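Pretlow Diesel Emissions Reader: two months of plugging it in
Posted 02/08/2024

I bought the Pretlow reader after my third failed smog check, which should tell you what kind of mood I was in. My car is an older diesel wagon with 49 thousand miles on the rebuilt engine and a lot more than that on everything else, and the shop kept telling me "it's the sensor" in that voice that means they'd like to try another sensor. So I went looking for something I could stick in the port under the dash myself, and my neighbor Smaranda Cozma (she runs two diesel vans for her flower business) said she'd had good luck with this one.

It's a little box with a screen, a cord and two buttons. You plug it in, turn the key, and it asks you to pick your make. Mine took a while to come up the first time and I thought I'd killed it already, but no, it was just thinking. After that it's been quick.

What you get for the money is the soot load on the filter, the temperature before and after the filter, the date of the last cleaning cycle, and the NOx sensor readings if your car has those. It also pulls codes, like every ten-dollar reader out there, except it gives you a sentence with each one instead of making you go look it up. The sentences are a bit stiff but I understood them all, and I'm not a mechanic!

The soot number is the part I use. I had no idea my car was starting a cleaning cycle on nearly every drive and never getting to finish it, because I live 2 miles from work and shut it off in the parking lot every single morning. Once I could see it on the screen I started taking the long way home on the highway whenever the number crept up. The fourth smog check went fine. Would it have gone fine anyway? Maybe. I did also replace a hose clamp.

Now the stuff I don't love. The cord is way too short. If you're tall, or you have the kind of dash where the port is up behind the knee panel, you'll be holding this thing down by your shin while you try to read it. The screen washes out in sunlight too, so I ended up doing most of my checking in the garage with the door down, and you can't leave a diesel running in a closed garage, so that's key-on readings only. Smaranda bought the Vastgate extension cord for hers and says it works. I tried a cheap one first and got error 853 every time, which the booklet lists as "communication fault" and leaves it at that. Swapped to the Vastgate and the error went away.

The phone app is called Pirivum and I would skip it. It wants an account, it wants your location, and then it shows you the same numbers in a worse font. It does save your history, which the box itself doesn't do past 20 readings, so if you're trying to build a case with a dealer or a warranty people you may have to put up with it. I just write mine in a notebook. Old habit.
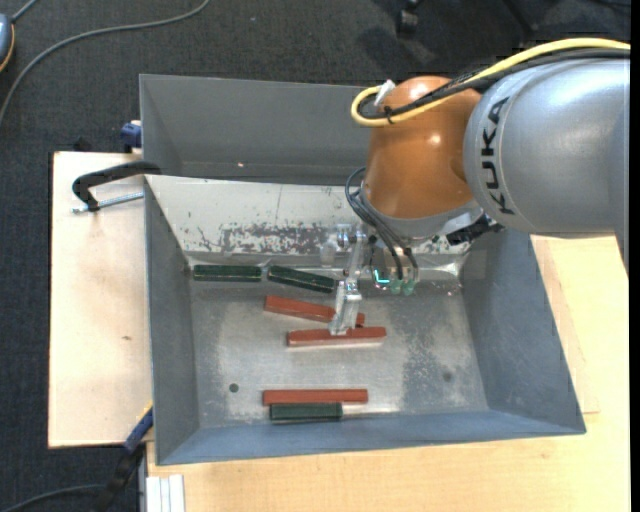
Customer service was better than I expected. I wrote to ask whether the NOx numbers on the screen would hold up if I ever wanted to argue with the inspection station, and I got a real answer the next day: no, it's reading what the car's own sensors report, and if the car is wrong the box will be wrong right along with it. I appreciated that. With all the fuss over diesels and what they put out on the road versus in the test lab, I'd half hoped this would be a little truth machine. It can't do that. You'd need a probe in the tailpipe, and those cost more than my car.

I also borrowed the Matei reader from my brother-in-law for a weekend to compare. Nicer screen, longer cord, and it feels tougher in the hand. But it wouldn't show me soot load at all on my car, only codes and temperatures, and soot load was the whole reason I was shopping. On his pickup it showed everything, so check the vehicle list before you order either one. The Pretlow list is on the back of the box in tiny print.

One more thing for people with older cars: it does drain the battery a bit if you leave it plugged in overnight. Mine was slow to crank one cold morning in October and I've unplugged it every time since.

Would I buy it again? Yes, with the longer cord in the same order. I'd give it four out of five, and I'd give the app a one.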